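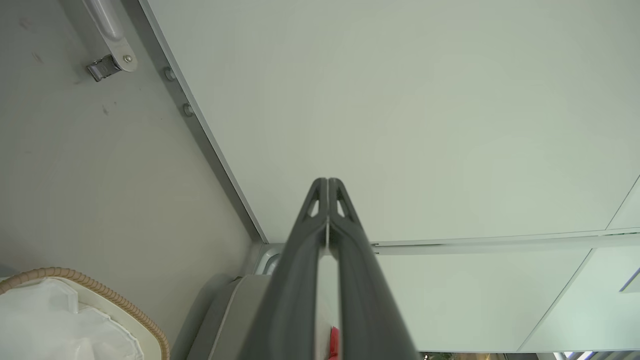 The two-finger gripper with its fingers almost closed.

Canan Oral had one condition for our interview: I had to read the rulebook first. All 40 pages of it! I did (well, I skimmed the appendix), and when I got to Hillundale on June 9, 2025 she quizzed me before I'd even found a chair.

"What's rule six?" she asked. I guessed. I was wrong. Rule six says you stop the arm before you reach in for anything, even if it's only a sock.

Oral wrote the rules with Barış Kahraman, who used to inspect elevators and still talks like it. They cover robots working around furniture and household stuff, and they're surprisingly readable. I asked her which one people fight her on the most.

"Speed near fabric," she said right away. "Everybody wants to go fast. But cloth moves, it folds, it hides things. So our rule is that you slow down before you touch it, and you keep the fingers open until you know what's between them."

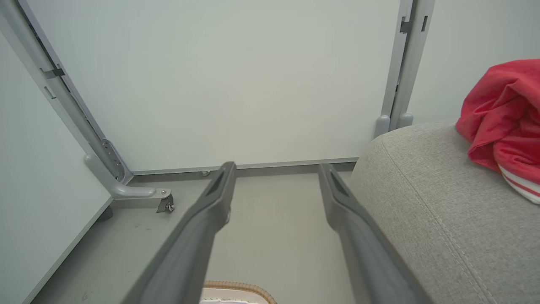 She feels just as strongly about low spaces, by the way. Under a table, under a shelf, anywhere the arm has to go in and come back out. "Going in is easy," she told me. "I want to know your way out before you start. Say it out loud if you have to."

Do people really say it out loud? "Selorm does," she said, and from across the room Selorm Bawa yelled that yes, he does, and he's not sorry.

The other thing I kept circling back to was the log. Each session gets a written entry – who ran it, what got bumped, when the stop button was last tested. They were up to 606 entries when I visited, and Oral has read every one. The test itself comes around every 30 minutes, and she's heard all the complaints. "Saadet Soylu told me it ruins her rhythm. I said good, look up, have some water, press the button."

I wondered if she'd loosen anything in the next edition, due in November. She thought about it for a while. "The font," she said. "Barış picked it and it's tiny."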